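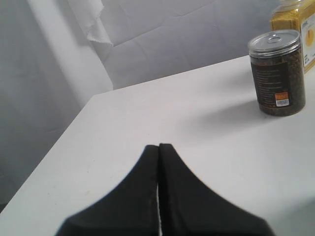
## 4. What the fans were doing while we were reading

I should say up front that I came to this part of the study as a rap fan first and a researcher second, and it probably shows. The 321 posts in this section all come from Plumero, a small message board where people trade mixtapes, argue about verses and (mostly) fight over release dates. I'd been reading the place for years before I thought of studying it, so I already knew some of the running arguments. I tried to set that aside when coding, with mixed luck.

The thread I keep coming back to is the one on the delayed Rultetti album. It was supposed to come out in July, then the label, Andholm, pulled it with a one-line notice and no new date. Within a day the board had split into two camps. One group thought the samples hadn't cleared. The other was sure the whole thing was a stunt to sell the deluxe edition, and boy, did they say so!

I coded each post by the kind of evidence the writer leaned on: a link, a lyric, a past event, or just a gut feeling. Gut feeling won easily. What surprised me more was how lyrics got used. Fans would pull a line from an old single and treat it almost like a sworn statement, and other fans would answer with a different line from the same song. I had expected that sort of thing to be a joke, and sometimes it was, but in 9 of the longer exchanges it was the main way people argued, with no links at all.

**Figure 1.** A tabletop and the two fingers of a gripper.

Tone shifted a lot with the age of the account. Members with more than 1000 posts were calmer and also meaner, if that makes sense. They rarely used capital letters or exclamation marks, but they were quick to tell a newcomer that the same rumor had gone around before the Pylypenko tape and had been wrong then too. Newer members posted faster and apologized more.

I had to leave out almost 700 replies that were only a picture or a single word. I'm not totally happy with that. A one-word reply can carry plenty in a thread like this (the word "sure" did a lot of work), and my coding scheme had no good place for it. I tried adding a "mood" category halfway through and dropped it again when I couldn't apply it the same way two days running.

The counts for each evidence type are in the next section, along with the posts I coded twice.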